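4.2 Handover and release rules for two-arm tableware tasks

The rules in this section cover bench cells in which two arms share one workspace and handle household objects without a person inside the enclosure. They were drafted after the first set of Witell trials, when it became clear that operators at different sites had different ideas of what counted as a finished placement. A plate left leaning on a divider was logged as a success at one site and a failure at another, and the results could not be pooled.

We define shared contact as any period in which both grippers bear on the same rigid object. Speed in shared contact is limited to 100 mm per second at either gripper, and neither arm may open until the control program has confirmed that the other is holding.

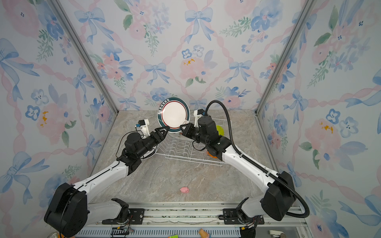
Shared contact needs its own rule, as most existing guidance for small arms treats each one as a separate machine with a separate stopping distance. Once both are closed on a rigid object, a fault in one becomes a load on the other. A plate held upright over the rack by its lower left and lower right edges leaves very little room for the two sets of fingers to disagree, and a protective stop must therefore halt both arms together. Sites using the Sada controller should check that the stop signals are linked in both directions. Our own were linked in one direction only until June.

Objects that are not part of the task may stay in the cell if they are recorded in the cell log before the run begins. Moving one between runs counts as a change of layout and calls for a new log entry. We chose this over a bare-bench rule, which operators at Pralow found unrealistic for household work and mostly ignored.

The rest position is the second point on which sites differed. Each arm must be able to return to rest without passing over a loaded rack, and the wrist camera cables must be clear of the rack wires throughout. Cables are to be checked by hand at the start of each day and again after every 500 cycles. The check takes 4 minutes and should be signed off by the person who did it – not by whoever is next on shift.

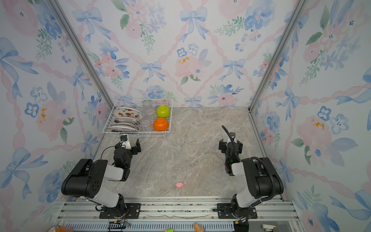 Figure 4. Cell with plates on edge, glasses and bowls in the rack and both arms clear of it.

Release is judged from the wrist view wherever possible. The fixed view is good for checking layout and arm position, but the rack wires and the arms themselves often hide the lower edge of a plate, and clear glassware is hard to make out at all. A placement is accepted when the object stays where it is for 2 seconds after the fingers have opened. Contact with a neighbouring object is allowed if neither one shifts. Contact with the enclosure wall is recorded as a separate event, whatever the outcome of the placement.

Reviewers should mark a release as unclear when the wrist view does not show where the object is supported. The Sanna scoring sheet had no such category, and we suspect that some doubtful runs were entered as successes for want of anywhere else to put them.
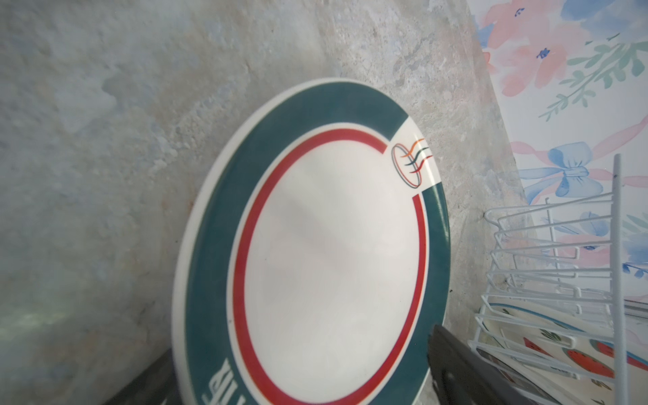 4.3 Record keeping

Each run is stored with the cell log, the controller version and the scoring sheet. Corrections to a score are added as a new line with the initials of the reviewer, and the original entry is left as it was. Runs ended by a protective stop are kept with the rest and reported in the totals.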